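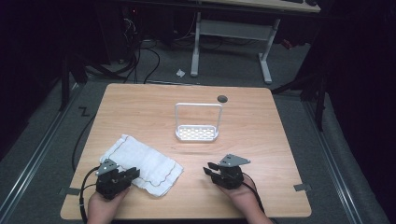

White towels going gray and stiff, what am I doing wrong

Posted May 9, 2026 in Laundry & Cleaning

Moved in March and every white towel I own has gone kind of dingy since. Also crunchy, like cardboard if I hang them. Same detergent as the old place (Ustari powder, the regular one). Same washer too, we brought it with us. I do a full load of towels on warm, one scoop, plus softener in the little drawer. Tried bleach twice. Second time they came out sort of yellow?? Do I need new towels or is there a way to save these. Don't want to spend a ton. Thanks

urnar_side

Hard water, I'd bet money on it. You moved, washer didn't change, so the water did. Get a test strip from the hardware store, cheap.

Stop the softener first. It coats the loops and then nothing rinses out. Then strip them once:

Fill the tub with the hottest water you've got
Half a cup of washing soda, half a cup of borax, a bit of your detergent
Towels in, stir now and then, leave till the water is cold
Drain (it will be gross)
Run them through the washer with NO soap, then dry like normal

Only whites together, the dye comes out of anything else. And don't do it every month, its rough on the fabric. Wear gloves.

After that use less powder then you think. Half loads too, towels need room to move.

Clustier

just buy new ones. mine were 21 bucks for a set and I gave up on the old ones, they're dog towels now

soapdish_2005

Agree with the first answer mostly. The yellow is probably the bleach reacting with iron in the water, had the same thing on a well. More bleach makes it worse. Get a rust remover that says safe for white fabric, follow the box, and never mix it with bleach. Seriously, don't.

For the crunchy part, shake each towel hard before you hang it and again once its dry. Or ten minutes in the dryer on low then hang. Vinegar in the rinse helps some people, did nothing for mine. Check the care tag if there's colored trim or stitching, I had a brown border bleed on me during a strip.

Water softener fixed it for good at our place but that was more than 2,000 dollars installed so, up to you.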